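Dronville Clothing Exchange
Progress report to the Condorach Community Fund
Second reporting period
Submitted Thu 7 May by Slavica Softić, Program Coordinator

Purpose of this report

The report sets out activity under the household textiles grant during the second period, spending against the approved budget, and matters on which the Fund's advice is requested.

Activity

The Exchange operated from the Joo Street hall on all scheduled days. A total of 358 households registered in the period. Most registrations came by word of mouth or through the two primary schools. Demand was strongest for children's winter clothing, school shoes and bedding, and weakest for formal wear, which the Exchange no longer accepts.

The mending program began one month later than planned. The delay arose from electrical work in the rear room, which the hall's owner was required to complete before sewing machines could be used there. Ah-rin Han has led the evening sessions from the start. Places are fully booked and a waiting list has been opened. Participants have asked most often for help with zippers, hems and worn knees, and the session plans have been changed to suit.

Collection points at the library and the pool continue. The point at the Brurkex shopping centre was withdrawn at the request of centre management, who needed the space. Burgi Kaufmann is in discussion with the centre about a smaller site near the south entrance.

Spending

Expenditure is within budget overall. Rent and insurance were as forecast. The transport line is overspent because the van needed new brakes, and the Exchange has met the difference from its own reserves. An amount of $3000 set aside for shelving has not been spent, as the preferred supplier could not deliver in the period. We ask that it be carried forward.

Staffing

Dirk Sperling resigned as sorting supervisor to take up full-time study. Ok-hee Nam has been appointed to the position for 2 days each week. Handover was completed without any break in service, and the written sorting guide was revised at the same time — the earlier version gave little direction on stained or faded items.

Matters for the Fund

The Exchange seeks approval to extend the mending program to 5 sessions a month from August. The added cost would be met from the unspent training line, and no increase in the total grant is requested. A revised budget will be sent separately once the hall has confirmed its evening rates.

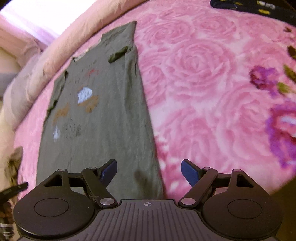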